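How a snack box gets packed: questions of order and headroom

Skuldale sends mixed snack boxes to offices and student halls. The firm packs by hand, to a fill order that has been rewritten several times over six years. We spoke to its head of packing on a Saturday morning, before the November orders came in, and asked why one bag goes in ahead of another.

The first answer was about the carton. Skuldale uses an open-topped white box with thin walls, bought flat from Hosdale in lots of 400. "It is a light box and it behaves like one," the head of packing said. "If you put a heavy item against one wall and nothing against the other, the wall bows. You won't see it on the table. You'll see it when six of them are stacked."

For that reason the tall items are placed early and stood on end. Bags with a flat back go against a wall, and bags with a rounded shape go towards the middle, where their neighbours hold them up. A leaning pack is allowed if its top stays below the line of the lid once the lid is pressed down. "People try to make everything stand straight. A bag with air in it will lean. Let it lean, then put the next one where it stops the lean getting worse."
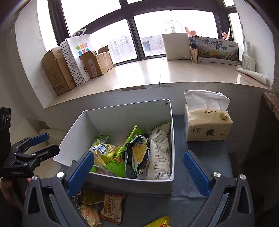
Upright packs in the box, with tissues and wrapped bread on the table beside it.

Baked goods are treated separately. Wrapped rolls and pastries are kept out until the upright bags are settled, then laid flat on top. "A roll will take a little weight for an hour. It won't take it for two days in a van." Tissues, where an order includes them, are also a late item. A soft pack can fill a gap of almost any shape, and the packers are told to use it for that purpose.

We asked about the nutrition panel, which on many imported snacks runs down the back of the bag. Skuldale's rule is that it may face any way. An earlier rule said that every front had to face the customer. It was dropped after a trial with Masri, a wholesaler that takes the same mixed boxes. "It added 15 seconds a box and the contents had turned round by the time they arrived. We measured it and stopped."

The second half of the conversation dealt with the table. Everything for one box is tipped out in a single heap in front of it, on a cloth. The cloth keeps slippery wrappers from sliding off. The heap looks untidy, but the head of packing prefers it to trays. "With trays you take what is nearest. With a heap you have to look at all of it, so you see the long pack before you've used up the space it needs."

Long packs are the usual cause of repacking. Their crimped ends are stiff and will catch on a wall or pierce a softer wrapper. The instruction is to choose a corner for them first, and to fold nothing. "If the seal is folded it can open. Then it is a return, and we lose the whole box for the sake of one item."

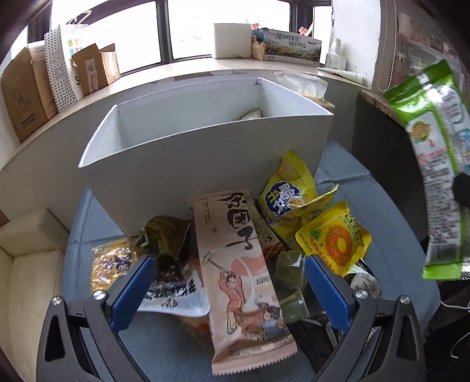

A long pack with crimped ends lying against the front of the box, a yellow bag next to it.

Date codes are read while the pack is still on the table. Anything with a short date is put to one side for the shop at Trollovstead, where it can be sold the same week. The codes are printed in different places by different makers, and packers are given time to find them.

Last year the firm packed 2,969 mixed boxes. The head of packing would not give a figure for returns but said that split seals were the largest group, followed by crushed bread. A deeper carton is being considered. It would solve the headroom problem and create another. "More depth means more air above the short items, and then they move. We would need a sheet of card on top, and card costs money."

No decision is expected before the spring. Until then the fill order stays as it is: tall, long, soft, flat.

4 comments | 11 shares

Contact us | Copyright, all rights reserved | Back to top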